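Review: Roltau two-handed teaching grippers, after a winter at the parts bench

Three and a half stars. I'd have given four, but then my wrists would want a word.

Some background. I work in kitting at Fekete, out past the rail yard in Erville, where 36 of us put small parts into drawers so that other people can take them out again. Last year head office decided the drawers were a job for automation. The robot itself is still on order from Grerkmont. What arrived first was the Roltau kit: a pair of grippers you hold in your own hands, so that you can do your regular job slowly and badly while a computer takes notes.

What you get

Two grippers, mirror images of each other, each with a black pair of jaws and a wedge of grey metal plate on top. Cables, and plenty of them. A binder that was translated at least twice on its way to us. You also need a plain table with good light, a frame to go around it, and somewhere for the cables to go. We settled on the floor, same as everybody does.

Using them

The first morning is humbling. I have been opening little plastic drawers since high school and considered myself competent. With the grippers on, I spent most of a coffee break's worth of time trying to pull one drawer out of a tabletop organizer, and when I finally got it moving I shoved the whole unit backwards with the other hand. My colleagues were supportive, in that they stayed to watch.

It does come. The trick is to quit thinking of the jaws as fingers and think of them as barbecue tongs. Drawers are fine once you stop squeezing. Flat things lying on the table are the real test: come in too steep and they skitter away, come in too shallow and you're polishing the furniture. I got decent at it by the second week and a bit smug by the third, which is when they moved me on to the bottom row.

The squeeze is light and the jaws open nice and wide. The weight is all up front, though, and you carry it from underneath with a bent wrist. We were asked for 300 clean runs a week between four of us, and by the middle of the afternoon your forearms have opinions. The binder suggests "regular relaxations." We have put that to management as a formal request for a couch.

The cables are my main gripe. They're thick, they drag, and the right-hand one on our set has a habit of hooking itself under the table corner just as you're closing a drawer. A run with a snag in it gets thrown out. So does a run where you sneeze.

What it has done to the job

I expected to hate this part and I only hate some of it. The good bit is that the people who know the bench are the ones doing the teaching. Jolán Orbán, who can find a washer by sound, was asked how she sorts and then listened to, with a notepad and everything. Her way of cracking a drawer open a little before committing to the pull is now the house style, and I've caught myself doing it with the cutlery at home.

The less good bit is what all this is for. We've been told the new machine will take the overnight kits and that the day crew stays as is. I believe the person who told us believes it. Meanwhile the teaching shifts pay a small premium, and there was some grumbling until the rota got opened up to anyone who wanted a go. Ask for that early if your shop is getting one of these. Ask as well who gets to say a run is bad, because for the first month it was a fellow in another city who had never met our drawers.

The pace is odd too. Kitting used to be a job where you could chat. You can't really chat with the grippers on, and I miss it more than I thought I would.

Would I recommend them?

If your employer is buying them, you'll be using them regardless of my star rating. They're sturdy, they teach you patience, and ours have been dropped more than once without complaint. Roltau should sort out the balance and sell a cable hanger. Ask for an adjustable table, take the breaks, and start with the middle drawers at the top before you try anything down low. 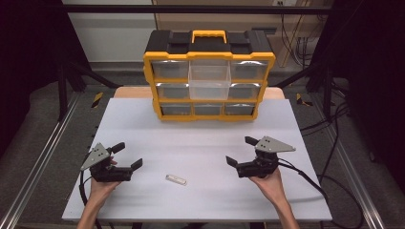 More reviews from the parts bench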